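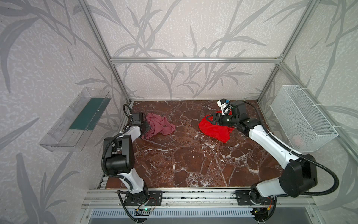 *풀잎 무늬 벽지에 적갈색 대리석 무늬 바닥면*

지난번에 싱크대 배수구 글을 올리고 나서 벽지랑 대리석 얘기도 해 달라는 분들이 계셔서, 이번엔 제가 집에서 닦고 문지르고 망쳐 본 것들을 모아 봤어요. 저는 전문가가 아니고요, 그냥 이사를 여러 번 다니면서 벽이란 벽은 다 닦아 본 사람입니다 ㅎㅎ

## 벽지부터

제일 먼저 할 일은 벽지가 실크인지 합지인지 확인하는 거예요. 구석에 물 한 방울 찍어 보면 금방 알아요. 물이 그대로 맺혀 있으면 실크(표면이 코팅된 것), 스르륵 먹어 들어가면 종이 벽지! 종이 벽지는 물걸레질하면 안 돼요. 저는 첫 자취방에서 이걸 모르고 행주로 벅벅 닦았다가 무늬까지 벗겨 먹었어요. 집주인 아주머니가 보시고 한숨을 쉬시던 게 아직도 생각납니다.

종이 벽지에 묻은 손때는 지우개로 살살, 한 방향으로만 지우세요. 미술용 말랑한 지우개가 좋고, 색 있는 지우개는 벽에 색이 남을 수 있으니 꼭 흰색으로요. 식빵 속살로 톡톡 두드리는 방법도 있는데 가루 치우는 게 더 일이라 저는 한 번 해 보고 그만뒀어요.

실크 벽지는 훨씬 편해요. 미지근한 물에 중성세제를 몇 방울 풀고, 극세사 천을 담갔다가 물이 안 떨어질 때까지 꼭 짜서 아래에서 위로 닦습니다. 위에서부터 닦으면 구정물이 흘러내리면서 줄이 생기는데 이 줄이 은근히 안 지워지더라고요. 이음매 부분은 문지르지 말고 눌러 닦기만 하세요. 물이 들어가면 끝이 일어나요.

크레용 자국은 치약을 콩알만큼 묻혀서 지우는 편이에요. 알갱이 든 치약 말고 그냥 하얀 거. 볼펜은... 솔직히 저도 반쯤 포기했어요. 소독용 알코올을 면봉에 묻혀서 찍어 내면 옅어지긴 하는데 벽지마다 반응이 달라서, 냉장고 뒤 같은 데서 먼저 시험해 보세요.

## 들뜬 이음매 붙이기

들뜬 자리는 오래 두면 점점 벌어지니까 보이는 날 바로 하는 게 좋아요. 준비물은 도배풀 조금, 납작한 붓, 마른 수건, 마스킹 테이프예요. 저는 Tondon 보수풀을 쓰는데 4000원 주고 산 튜브 하나로 방 두 개를 고치고도 남았어요.

1. 들뜬 안쪽 먼지를 마른 붓으로 털어 내요.
2. 풀을 얇게 바르고 벽지 쪽에도 살짝 묻혀요.
3. 15분 기다렸다가 손바닥으로 가운데에서 바깥으로 밀어 붙여요.
4. 삐져나온 풀은 젖은 천으로 바로 닦고, 테이프로 고정해서 하룻밤 둡니다.

3번에서 성질 급하게 바로 붙이면 다음 날 또 벌어져 있어요. 네, 제 얘기입니다.

## 대리석, 대리석 무늬 상판

진짜 대리석은 산에 정말 약해요. 식초, 레몬즙, 구연산 다 금지! 저희 엄마가 물때 지운다고 식초를 뿌리셨다가 욕실 선반에 뿌연 자국이 생겼는데, 그건 때가 아니고 표면이 상한 거라 닦아도 안 없어져요. 베이킹소다를 가루째 문지르는 것도 잔기스가 생기니까 저는 안 합니다.

무늬만 대리석인 상판이나 시트지는 산에는 조금 덜 예민한데, 대신 열에 약한 것들이 있어요. 뜨거운 냄비는 꼭 받침 위에 올리세요. 칼질도 도마 위에서만 하시고요. 어느 쪽인지 모르겠으면 그냥 진짜 대리석이라 생각하고 조심조심 다루는 게 마음 편해요.

평소에는 부드러운 천에 물만 적셔서 닦고, 마른 천으로 한 번 더 닦는 게 다예요. 이 마른걸레질을 빼먹으면 어두운 색 상판은 물자국이 허옇게 남거든요. 특히 광이 나는 표면은 저녁에 불 켜면 손자국까지 다 보여요 ㅠㅠ 커피나 김칫국물은 흘리자마자 키친타월로 눌러서 빨아들이세요. 문지르면 더 퍼져요.

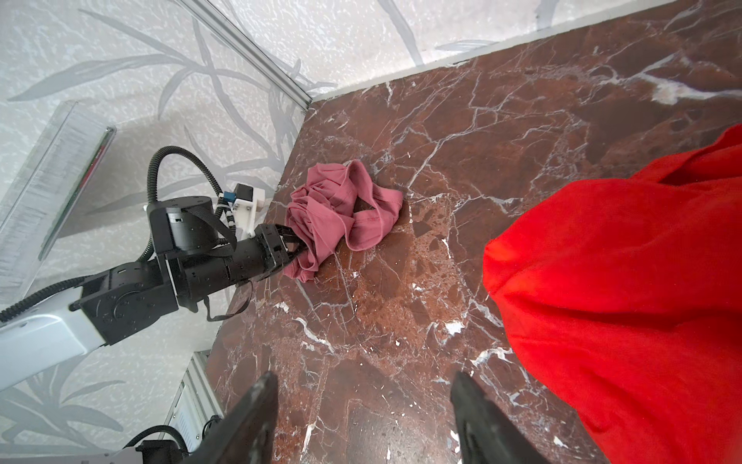
Frida Vestergaard 님 댓글: 저는 갈색 대리석 상판을 쓰는데 마른 천으로 닦아도 얼룩덜룩해서 한참 고생했어요. 알고 보니 섬유유연제 넣고 빤 극세사 천이 문제였어요. 유연제 없이 빨아서 쓰니까 싹 없어졌습니다. 기름기가 남아 있을 땐 세제 물로 먼저 닦고 맑은 물로 두 번 닦아 보세요.

와, 유연제 얘기는 제가 빠뜨렸네요. 맞아요! 극세사 천은 유연제를 쓰면 물을 잘 못 먹어요. 저도 걸레용은 따로 모아서 빨고, 건조기에도 안 돌리고 널어 말려요. 빨래 바구니를 하나 더 두는 게 귀찮긴 한데 해 보면 차이가 나요.

## 벽이랑 상판이 만나는 틈

여기가 제일 골치죠. 물이랑 부스러기가 모여서 까매지는 자리요. 저는 안 쓰는 칫솔에 얇은 천을 감아서 훑고, 그다음에 드라이기 찬바람으로 말려요. 더운 바람은 실리콘이나 시트지 끝이 말릴까 봐 안 써요.

실리콘에 이미 곰팡이가 피었으면 키친타월을 가늘게 꼬아서 얹고 곰팡이 제거제를 적셔 두면 되는데, 창문은 꼭 열어 놓고 장갑도 끼세요. 그리고 옆에 벽지나 진짜 대리석이 붙어 있으면 마스킹 테이프로 먼저 가려 주세요. 저는 한 번 안 가렸다가 벽지에 손가락만 한 하얀 얼룩을 만들었고, 그 앞에는 지금 화분이 서 있습니다.

알루미늄 몰딩은 철수세미로 문지르면 금방 긁히니까 중성세제랑 부드러운 스펀지로만 닦으세요. 홈에 낀 먼지는 나무젓가락에 물티슈를 감아서 쭉 밀면 잘 나와요. 새까맣게 묻어 나올 때 은근 쾌감 있어요!

장마철에는 벽지 쪽에 가구를 바짝 붙이지 말고 손 한 뼘만 띄워 두세요. 저희 집은 12월에도 외벽 쪽 방에 결로가 생겨서, 아침에 일어나면 창문부터 열고 마른 수건으로 벽 아래쪽을 한 번 훑어요. 수건은 그날그날 빨아 널고요.

다음 글은 욕실 줄눈인데, 지금 두 가지 방법을 반반씩 해 놓고 비교하는 중이라 조금 걸릴 것 같아요. 줄눈에 뭘 쓰시는지 댓글로 알려 주시면 그것도 같이 해 볼게요.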